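Journée portes ouvertes chez Dresance, atelier de Burkerow. Notes prises en vrac. 1/5
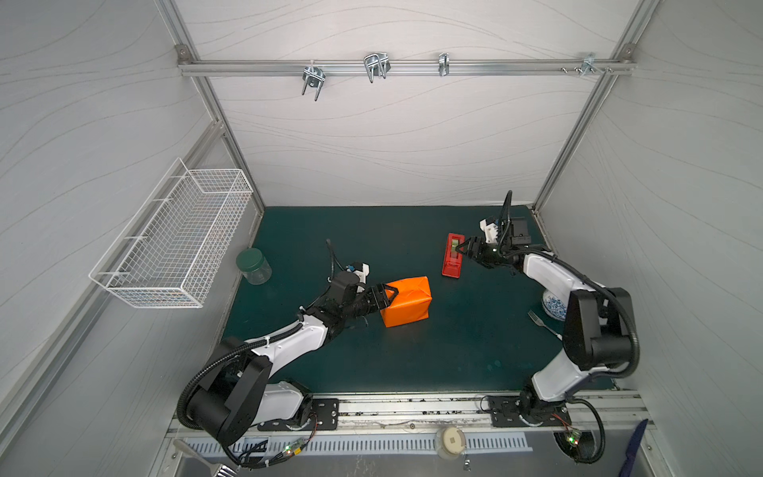
2/5 Poste bimanuel : deux bras, une caméra de poignet sur chacun. Palesa Molefe annonce 200 essais par tâche avant toute mesure.

3/5 Jeu d'évaluation : 228 séquences, objets de cuisine et emballages. Les souples restent les plus pénibles - la prise déforme la pièce.

4/5 Question posée sur la latence. Réponse : 59 ms de bout en bout, calcul en local. Pas de chiffre sous charge.

5/5 Reprise des démos à 14 h. Toivo Juntunen présente ensuite le calibrage, salle Lindsay.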